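Fri 2 January

Back from Drosard last night, bags still in the hall, writing this before I forget which lift was which.
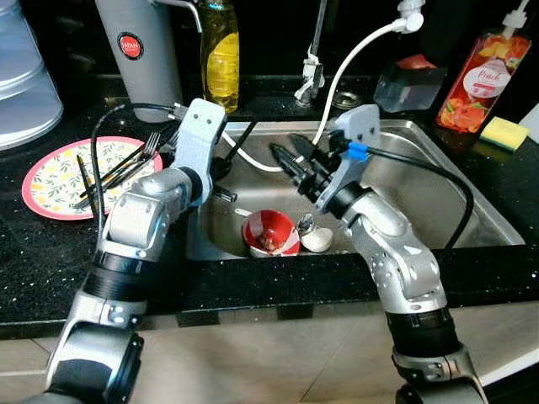
So. Three days skiing, one day of sitting in the cafe in Wasirden because the wind shut everything above the middle station. Not bad for the week after Christmas. I'd half expected a zoo.

Day one was the easy side. The long blue from the top of the Gumede chair down to the village, four times, legs like wet bread by lunch. Snow was good up high, scraped to nothing on the last pitch by two o'clock. Everybody was sliding sideways down that bit, me included. If you go, take the gondola down from the middle after lunch and save your knees.

Day two I finally did the back bowl. Sandro Cattaneo has been going on about it since March and I've always chickened out at the sign. You traverse for ages – poling, sweating, jacket open – and then it just drops away on your left and there's no more thinking. 500 meters of vertical with hardly a flat spot in it. First run I fell in the third turn and lost a ski uphill, which meant climbing back for it while Sandro shouted advice from below. Second run was better. Third run I'd call skiing.

Lunch at the hut at the bottom of the bowl. Cash only!! I had 20 on me, he had nothing, so we split a soup and a plate of potatoes and drank tap water. The potatoes were great. Bring cash.

Day three, wind. Sat in Wasirden. Played cards, lost. Got my edges done at the shop by the bus stop, the guy found a gouge in the base I swear wasn't there in the morning and filled it while I waited. Should of done that before the trip.

Day four was the one. Cold, no wind, fresh snow overnight and the lifts opened late so we were stuck in the line stamping our feet. We got to the top with maybe a dozen people ahead of us. I won't go on about it. Skied until they closed the chair, ate a squashed granola bar on the way up instead of stopping.

Practical stuff for whoever asked in the comments last time:

- Bus 8 from Cumholm goes right to the gondola. Don't drive, the lot fills early and the overflow is a long uphill walk in boots
- Day ticket is cheaper online but you have to pick the card up at the window anyway, so same line
- the drag lift on the north side was closed all week, no sign at the bottom, only at the top of the run that takes you there. Thanks
- Rentals in Cumholm had better skis than the ones at the base, and they let you swap sizes without a fuss

Boots are the next problem. Left heel is lifting again and I've got a blister the size of a coin. I had them molded two seasons ago and they were fine, then last winter not so fine, now this. Sandro says new liners. I say thicker sock. We'll see who's right, probaly him.

Want to get back up in March when the days are longer and the hut puts the benches outside. Need to look at trains. Laundry first.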